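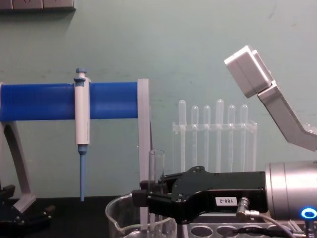 Oct 5, 2025. Went back to the carryover numbers before doing anything else, and I still don't believe them. The claim in the Stenness write-up is that rinsed plastic tubes can go back into the acrylic rack and be used again for the dye series with no effect on the reading. Maybe. The six plastic tubes are lined up in the rack by the wall, and they don't even stand at the same height: the first and the fourth from the left ride higher than the others. Either those two are not seating in their holes or they are a slightly different tube. Neither one gives me much faith in a comparison that assumes six identical tubes. I've asked for the rack not to be touched until somebody has pulled those two and put a ruler next to them.

What we know so far. The August run gave a blank of 90 on the reader before any dye went in. The first rinsed tube gave 257. The write-up calls that "within the normal spread of blanks," but I can't find where the normal spread of blanks was ever measured. One blank is not a spread. Senga Swanson did that run and says she only had time for one, fair enough, but then the sentence shouldn't be in there.

The top of the series is better behaved. Full strength read 2,712 and the next dilution down read 1,546. That should be a halving. Half of 2,712 is 1,356, so we are 190 over, call it 14 percent. Possible reasons, in the order I'd bet on them:

Pipetting. The single-channel on the blue stand hasn't been checked since before the August run, as far as the sheet shows. If it delivers short on the water and long on the dye we'd see this. It could also be how it's being held. I watched two people use it last week and they had two different ideas of how deep the tip goes.

Leftover dye in the tube. This is the thing we're supposed to be testing, so of course everybody wants it to be the answer. But 190 units is more than the whole 167 that the rinsed tube picked up over the blank. If carryover explains the dilution step, the carryover there was worse than in the tube we were worried about. Not impossible. I'd want to see it twice.

The reader going flat at the high end. Tran says the manual puts the top of the linear range well above this. I've read the same page and it says that for a different dye. We have never run our own curve on it, so I'm leaving it on the list.

The Aver cleaner. The handout says one soak and two rinses. It also says "residue free," and I notice it doesn't say how that was tested or on what kind of surface. Our single glass tube is the only thing I'd trust it on. Plastic holds dye in a way glass doesn't, and once it has been scratched with a brush it gets worse. I'd like to know if a brush was used in August. The sheet says "cleaned." That could mean anything.

So, plan for the next session.

1. Check the pipette by weight first. Ten deliveries of water at the volume we use, write down every one, no throwing out the "bad" ones. If it fails, stop there and don't run the rest.

2. Five fresh plastic tubes, water only, read each. That gives us an actual spread for the blank. Dull but it should have been done in August.

3. Same five, filled with full strength dye, left for the usual time, emptied, cleaned by the handout, no brush. Water in, read again.

4. Same steps with the glass tube stood up in the beaker, since glass is what we'd be going back to if the plastic fails. One tube only, so it tells us very little, but I'd still like the number.

5. Repeat the dilution step three times with fresh tubes throughout. If it's still 14 percent over, it has nothing to do with carryover and we can stop arguing about washing.

Rika suggested skipping 2 and using the old 90 as the blank for everything. No. The old 90 was read on a different day, with a different batch of water, by one person, once.

Note on labeling: please write on tape and put the tape on the rack, not on the tube. Marker on a tube that is going in the reader is asking for trouble, and half of it comes off in the soak anyway.

Note on the beaker: if it's being used to hold a tube upright, it isn't the rinse beaker. On the August sheet "beaker" seems to mean both, sometimes in the same line. I tried to work out from the sheet which was which and gave up after line 12.

Talked it over with Senga. She thinks I'm being hard on a result that is probably fine, and that the plastic tubes will come out clean enough for teaching work even if they don't for ours. She may be right about the teaching. I asked her what reading would change her mind and she said anything over 300 after a rinse. I've written that down here so neither of us can move it later. Mine is anything outside the spread we get in step 2, whatever that is.

Still to do: find the pipette's last check date, get fresh tubes out of the drawer and keep them out of the old rack, ask Tran for a copy of the reader page. The Stenness write-up stays marked draft.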